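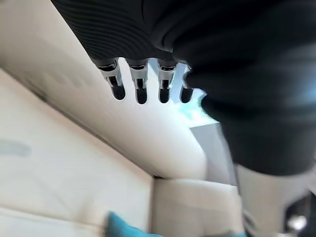
Step 3: Setting up your premium account in Hartley

By now you've got Hartley installed and your agency details typed in. Next I'll walk you through the premium account, the part I got wrong twice when I moved our little brokerage over from Nado.

1. Open Accounts and click New. Pick Client Premiums from the list – not Operating, which sits right above it and looks almost the same.

2. Type in the bank details exactly as they appear on your statement. I left a space in ours and the import failed.

3. Under Carrier, choose who you remit to. We use Astetti for home policies and Sullham for small business, so I made one entry for each.

4. Set Remit After to 15 days. Check your own carrier agreement first, as yours may give you less!

5. Enter a test premium of $100 and a commission of 15 percent. The Due to Carrier box should read $85.00. If it reads $100.00, go back to the carrier entry and tick Net of Commission.

6. Delete the test premium before you save.

Note: Hartley fills in the policy renewal month from the start date. I had a batch that all came up as November, and I had to fix them by hand (bring coffee).

Caution: Don't switch on Auto-Remit yet. It pays out as soon as a balance shows, and your opening balances don't go in until Step 4. Once a payment has been sent you can't cancel it from inside the program – you'll have to call the carrier.

Click Save and Close, then go on to Step 4, Opening Balances.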